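Simulated kitchens, counted by the episode

Bravholm keeps its data collection group on one floor in Rudow, next to the people who train the policies. The group's lead, who asked to be identified by role only, has run it since the company stopped collecting exclusively on hardware. The first question was why the team moved to simulation.

"Reset time," the lead said. "On the bench, an operator spent longer putting objects back than moving them. In simulation a reset is a function call."

The current set, called Prarklow, contains 2,259 teleoperated episodes. The target was 2,000. Each is a single short task in a rendered kitchen, driven by an operator with a handheld controller and logged at 40 steps per second. Joint positions, gripper state and object poses are written at every step, and camera views are rendered afterward from the stored states.

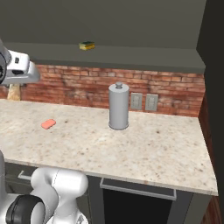

Layout and surface finish are sampled separately, the lead said, so that stone, brick and cabinet color do not predict where an object will be. Object placement is drawn last, with a check that nothing intersects. Small soft items such as sponges are modeled as rigid bodies. "That is wrong physically. We accept it for pick and place. We would not accept it for wiping."

Failed attempts are kept but labeled. An earlier version discarded them, and the policy trained on it did not recover well from a missed grasp. Operators now mark the step where an attempt went bad and continue if they can.

Eight operators work on the set. The lead described their differences as the main source of noise. "One person approaches from above every time. Another comes in from the side. The model averages them and goes to neither." The group now tags each episode by operator and balances the batches.

Asked about transfer to real arms, the lead gave no success rate. Tests on the Zwane bench begin in March, with the same task list and no additional training.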